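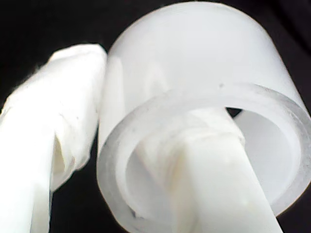
Saldo negativo en Kassa y jornada partida: ¿me quedo sin puntos?

Publicado en Ayuda de la comunidad > Sullon > Ligas privadas

Marit Björklund
8 de agosto de 2020

Hola a todos, y perdonad de antemano el tocho, que siempre me enrollo. Juego a Sullon desde hace bastante poco. Entré en febrero, en una liga privada que se llama Lovthorpe, somos 10 y casi todos llevan varias temporadas de ventaja, así que os podéis imaginar quién paga la cena. Me lo estoy pasando en grande, eso sí, y hasta he aprendido nombres de laterales de equipos que no había visto en mi vida.

Os cuento el lío. Anoche se me fue la mano en la Tenda. Había un delantero al que llevaba siguiendo tres semanas, hice una puja alta convencida de que me la iban a superar (siempre me la superan) y resulta que me lo llevé. Como además tenía otra puja abierta por un central, que también entró, hoy me he levantado con dos jugadores nuevos, muy contenta, y con la Kassa en rojo. El valor de mi plantilla está en 209 millones, que para mí es una barbaridad, pero dinero contante no me queda ninguno.

Mis compañeros de liga me dicen cosas distintas. Uno asegura que si empiezas la jornada en negativo no puntúas nada, cero redondo, aunque tus jugadores marquen cuatro goles cada uno. Otro me jura que solo te quitan puntos por cada millón que debas. Y el administrador, que es mi cuñado, no coge el teléfono porque está de camping.

Para complicarlo, la jornada que viene es partida: hay partidos en dos fechas, con varios días en medio. Mi idea era vender a un suplente entre un bloque y otro y ponerme en positivo entonces. ¿Vale con eso o tengo que estar en positivo antes del primer partido? Y si tengo que vender ya, ¿es mejor aceptar la oferta del sistema, que me parece bajísima, o esperar a que algún rival pique?

Mil gracias a quien se haya leído todo esto. Un abrazo.

Natnael Gashaw
Mejor respuesta según la autora de la consulta

¡Bienvenida, Marit! Lo de ganar una puja que dabas por perdida es el bautismo de cualquiera que juegue a esto. A mí me pasó con un portero que luego no jugó ni un minuto, y aún me lo recuerdan en los mensajes de cumpleaños.

Vamos por partes, que tus dos compañeros tienen algo de razón. Lo que ocurre con el saldo negativo lo decide el administrador al crear la liga, en Ajustes > Reglas > Economía. Hay dos modos. En el estricto, quien empieza la jornada por debajo de cero no puntúa. En el flexible se descuentan 5 puntos por jornada, debas lo que debas, así que lo de los puntos por cada millón tampoco es del todo como te lo contaron. Las ligas que se crean sin tocar nada salen en modo estricto, y yo, si no tuviera forma de confirmarlo, jugaría como si fuera ese.

Para mirarlo no te hace falta tu cuñado, deja al hombre con su tienda de campaña. Entra en Lovthorpe, toca el nombre de la liga en la parte de arriba y baja hasta Normas de esta liga. Todos los participantes pueden leerlas aunque solo el administrador las pueda cambiar. En el móvil está bastante escondido, hay que bajar más allá de la clasificación histórica y de ese apartado de los trofeos que no mira casi nadie. 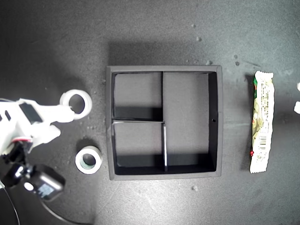

¿En qué momento se comprueba el saldo cuando la jornada es partida?
Se comprueba una sola vez, al empezar el primer partido del primer bloque. El saldo que tengas a esa hora es el que cuenta para toda la jornada.

Por tanto, tu plan de vender entre un bloque y el siguiente te arreglaría la Kassa para la jornada posterior, pero en esta llegarías tarde. Otra cosa distinta son las alineaciones: esas sí se pueden tocar entre bloques, siempre que el jugador que quitas y el que pones no hayan jugado todavía. Mucha gente mezcla las dos cosas y de ahí salen la mitad de las discusiones en las ligas de amigos.

Sobre la venta, te cuento cómo lo haría yo. La oferta del sistema llega con el cambio de mercado, de madrugada, y dura hasta el cambio siguiente. Pon a la venta hoy mismo a tres o cuatro jugadores que no vayas a alinear, aunque no quieras desprenderte de todos. Poner a alguien a la venta no te obliga a nada, solo sirve para recibir ofertas. Mañana comparas, aceptas la que menos te duela y retiras a los demás.

Las ofertas bajas suelen coincidir con jugadores cuyo valor va cayendo, es decir, lesionados, sancionados o suplentes que llevan semanas sin salir. Si tienes a alguien que subió en los últimos días por un gol suelto, ese es el candidato: le van a ofrecer por encima de su valor y seguramente la semana que viene valga menos. Yo vendí así a un extremo que me caía muy bien – todavía me da penita verlo en el equipo de otro – y con eso me pagué medio centro del campo.

Esperar a que pique un rival, en tu situación, no te lo aconsejo. En una liga de veteranos te ven en rojo y se sientan a esperar. Ten en cuenta que la Kassa de los demás no se ve, pero las compras sí salen en el tablón, y quien lleve las cuentas ya sabe lo que debes.

Y una última cosa, que me enrollo tanto como tú: no vendas al delantero recién comprado por puro agobio. Durante los primeros días el sistema suele ofrecer bastante menos de lo que pagaste y perderías dinero sin necesidad. Ya nos contarás quién era, que me has dejado con la intriga.

Dinesh Kandasamy

En mi liga vendes y punto. Yo acepté la del sistema el año pasado y listo, en positivo en un segundo. Lo del modo flexible ni sabía que existía. Suerte con el delantero.

Valentin Surdu

Buenas. La respuesta de Natnael está muy bien y poco le voy a quitar, pero añado un par de detalles por si alguien llega aquí buscando lo mismo, que esta duda sale cada vez que hay jornada partida.

El primero es que las pujas abiertas no se descuentan de la Kassa hasta que se resuelven. O sea, Marit, que si ahora vendes a alguien, te pones en positivo, te vienes arriba y pujas otra vez, puedes volver a despertarte en rojo. Parece una tontería, pero a un amigo mío le pasó dos veces seguidas y la segunda fue justo la noche anterior al primer partido. Repasa la pestaña Mis pujas y cancela todo lo que no puedas pagar. Cancelar es gratis mientras no haya cambiado el mercado.

El segundo tiene que ver con los partidos aplazados. Cuando se aplaza el que abría la jornada, la comprobación pasa al siguiente partido del calendario, y a veces eso te regala unas horas. No cuentes con ello, claro. Lo comento porque la cuenta atrás que sale en la pantalla de alineación tarda en actualizarse y hay quien se asusta. La hora buena es la de la pestaña Calendario.

Y el tercero, más de consejo de abuelo: con una plantilla tan cara y la Kassa vacía, mira cuántos de esos millones tienes sentados en el banquillo. Yo prefiero guardar 5 suplentes baratos que jueguen algún rato, aunque sean feos, antes que dos estrellas que se turnan para descansar. Cada cual disfruta a su manera, y si te hace ilusión ver los nombres bonitos en tu plantilla, adelante, que para eso es un juego.

Marit Björklund

¡Qué maravilla de gente, gracias a los tres! He encontrado las Normas de esta liga (escondidísimas, Natnael, tenías toda la razón) y estamos en modo estricto, así que me habría comido un cero como una casa. Acabo de poner a la venta a cuatro y he cancelado una puja por un portero que ni recordaba haber hecho. Al delantero no lo toco. Mañana miro las ofertas con el café y os digo algo.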